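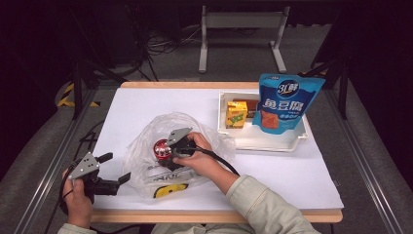

Snacks and a small juice box on a wooden table, with a white tray at upper right.

Lunow adds snack packs to its Prundirora grocery line

KOTVILLE, March – Lunow, a packer of small-format groceries, will begin selling mixed snack packs next month under its Prundirora name. The packs are meant for offices, dormitories and break rooms, and will be sold first through the Dudás stores in and near Kotville.

Each Prundirora snack pack holds seven items, combining drinks, sweet snacks and savory snacks. Fish tofu, a chewy snack made from fish paste and sold ready to eat, is part of the first selection. Lunow said it was the item most often requested by customers who answered a survey at Dudás checkout counters over the winter. The survey drew 221 replies.

The packs are put together by hand. Items are laid out on a table, checked for damage and print date, and placed in a tray before they go into the shipping carton. Tall, flat bags go at the back of the tray and juice boxes in front, so that the bags support one another and the corners of the boxes do not press into them.

"Snack bags are light, but they take up room and they crease easily," the company said in a statement. "We tried several layouts before we settled on one that holds up in delivery. The order in which things go into the tray matters more than we expected."

Packs will come in two sizes. The standard pack holds one tray. The share pack holds two trays with different contents and is intended for meeting rooms and common areas. Both carry a printed card listing the contents in English, with ingredients and allergens for each item. Lunow said the cards were added for imported snacks whose front labels are mainly in Chinese. Fish tofu contains fish and soy, and the card says so in bold type on its first line.

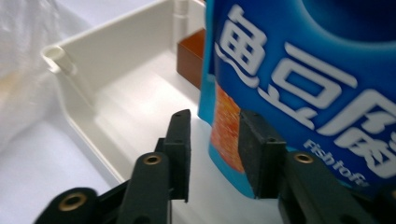 Fish tofu in its blue package, labeled in Chinese and English.

The selection will change every 10 weeks. Lunow has 16 snacks and drinks under review for the second round and expects to keep fish tofu in at least one of the two sizes. Customers who do not eat fish can order either pack with a rice cracker in its place at no added cost.

Dudás stores will stock the packs on the end shelves near the registers. Office customers can place standing orders by telephone or at the store service desk, with delivery inside Kotville on Monday mornings. Orders for Monday must be in by noon on the Thursday before. Damaged packs can be returned to any Dudás store within 10 days of delivery for a replacement.

About Lunow
Lunow packs and distributes small-format groceries, dry goods and snacks for shops and workplaces. Prundirora is its line of ready-packed assortments. The company is based in Kotville.

Press contact
Lunow Press Office, Kotville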